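Reading the Sastorbridge Drawings

The regional archive at Sastorbridge reopened its drawings room in September, following a long closure for repairs to the roof and the climate system. I was granted a reader's place for one week and spent it with the papers of Rutherford, the practice responsible for much of the town's postwar civic building. The following notes are preliminary. A fuller account will appear once the archive has completed its own catalog of the material.

The Rutherford deposit consists of 376 sheets, together with correspondence, site diaries and a small number of damaged models. The majority of the sheets relate to three commissions: the public library, the bus station and the unbuilt Skenari housing scheme on the east bank of the river. The library is well known and remains in daily use. The bus station was demolished to make way for a parking structure. Skenari survives only on paper, and it was the principal reason for my visit.

The scheme has usually been treated in the literature as a minor episode, a standard slab-and-courtyard layout that failed for lack of money. The drawings do not support that reading. The earliest site plan shows no slabs at all. It proposes low terraces set along the contour of the bank, with the kitchens facing a shared lane and the bedrooms facing the water. The slabs enter at a later stage, apparently at the request of the housing office, which wished to see 1000 dwellings on a site that the architects had considered suitable for far fewer.

What is of particular interest is the care given to the kitchens. The office produced large-scale plans of a single kitchen in several versions, each testing the position of the table against the door, the window and the sink. In the second version the table has been moved under the window and the sink turned to the inner wall, a change that must have complicated the plumbing considerably. A penciled note in the margin reads "table first." The remaining fittings are drawn in thin line, as though still open to discussion.

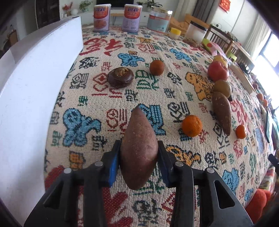

The same priority can be traced through the sections. Window sills are set low enough for a seated person to see the lane, and the ceiling drops slightly over the cooking area before rising again toward the glass. These are modest adjustments, and they would have been difficult to defend in a budget meeting. They were nevertheless carried through every revision until the final set, in which the kitchens are reduced to a narrow strip and the table disappears from the plan altogether.

I should add a word on the condition of the sheets. Most are on tracing paper that has become brittle at the folds, and 20 of them cannot presently be unrolled. The archive has placed these with Truvement, a paper conservation studio, and expects them to return in the spring. Readers are asked not to request them before that time. Sheet 91, the large perspective of the river front, is available under supervision only. It is worth the additional form. The colored pencil is still strong, and the far bank has been drawn with greater attention than the buildings themselves.

The correspondence is less complete. There is a gap of several months at precisely the point where the slabs are introduced, and the letters that resume afterward make no reference to the earlier terraces. It is possible that the relevant file was retained by the housing office — a request to consult its records has been submitted. Until a response is received, any statement on who first proposed the change must be considered provisional.

Readers intending to visit should note that the drawings room is closed on Monday and that sheets must be ordered by noon for use the same afternoon. Pencils only are permitted at the tables. Photography is allowed for private study, although permission to reproduce any drawing must be obtained in writing from the archive.

A second post will consider the library, and in particular the staircase, for which the office prepared a surprising number of alternatives.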